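Home | Workshops | Paper & Card | Sewing | Contact

How to make big cut-out letters and hang them on a fabric backdrop

By Sølve Fjeld, March

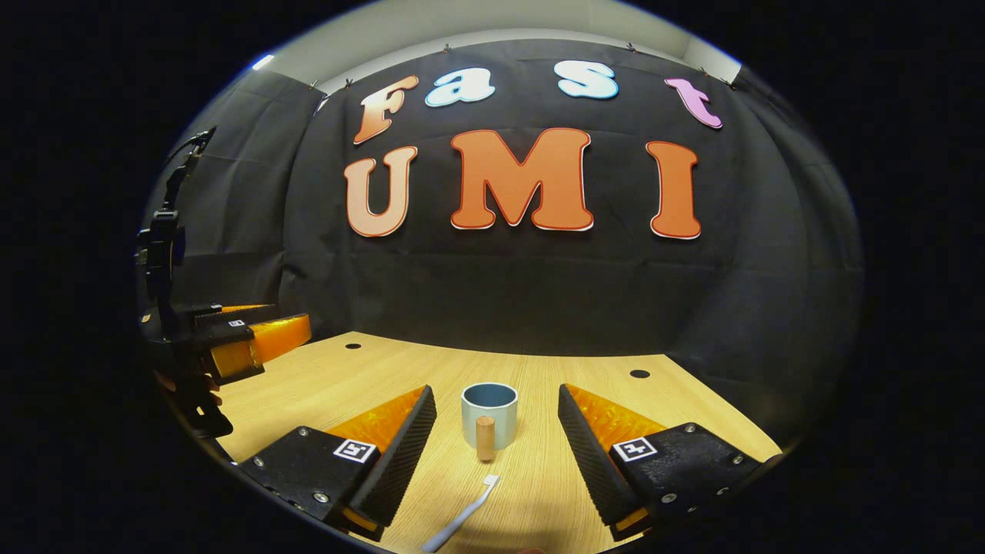

Cut-out letters on black fabric, with the top row mixed in height.

I have been making letters for walls, stalls and birthday teas for more years than I care to add up, and people still write to me with the same worry, which is that theirs look wobbly. Mine do too! A bit of wobble is part of the charm, and once they are up on a dark cloth with a pale border round each one, your eye forgives nearly everything.

What you will need

Thick card (I like the matt sort from Hekberg, but the back of a cereal box will do for small letters), a soft pencil, decent scissors, a craft knife for the holes in the middle of an "a" or an "o", white paper for the borders, a glue stick, chalks or paints, dressmaking pins, and a length of plain dark fabric. Cotton is fine. Felt is lovely because it grips, though it does collect every hair in the house.

Drawing the letters

Start with the longest word and work out how much room you have. I lay the fabric on the floor, put sheets of newspaper where the letters will go, and shuffle them about with a cup of tea in hand until I am happy. Then I draw straight onto the newspaper and cut those out as patterns. Rounded letters are kinder to beginners than sharp ones – you can trim a curve twice and it still looks like a curve, whereas a trimmed corner has a way of wandering off.

Draw everything fatter than you think you should. Thin letters vanish from across a room, and they curl.

Colouring

If you want a colour that fades from light to dark, do it before you cut. Soft chalk is easiest. Rub the pale colour over the whole piece, then build up the darker one from the bottom edge with a scrap of cotton wool, going in little circles and creeping upwards. Blow off the dust (out of the window, please) and give it a light coat of hairspray or fixative. Let it dry properly. I once stacked a whole "Welcome to Bondden" while it was tacky and had to peel it apart like wet biscuits.

Adding the border

Glue each finished letter to white paper and cut round it again, leaving a finger's width all the way. Don't measure it, just keep turning the paper and let the scissors follow. For a very large letter I use two sheets joined at the back with tape.

Hanging the cloth

Iron it first. I know, I know, but creases show terribly on dark fabric, and they never drop out by Sunday the way you hope they will. Fasten the top edge in the middle, then at each end, then fill in the gaps, pulling gently as you go. Stand well back before you add the last few pins, as a sag is much easier to spot from the doorway.

Putting the letters up

Begin with the middle letter of each row and work outwards. Push pins in at a slant through the white border so that the heads hardly show. For a short, cheerful word, tip one letter to the side and lift another a little – it looks friendlier than a ruled line, and it hides any mistakes in the spacing. I keep the bottom row straighter so the whole thing feels settled.

Storing them

Flat, between sheets of newspaper, in a pizza box. Write the word on the lid. My friend Birhane at the Dridside hall slides hers under the piano, and they have come out good as new every spring.

Last updated: March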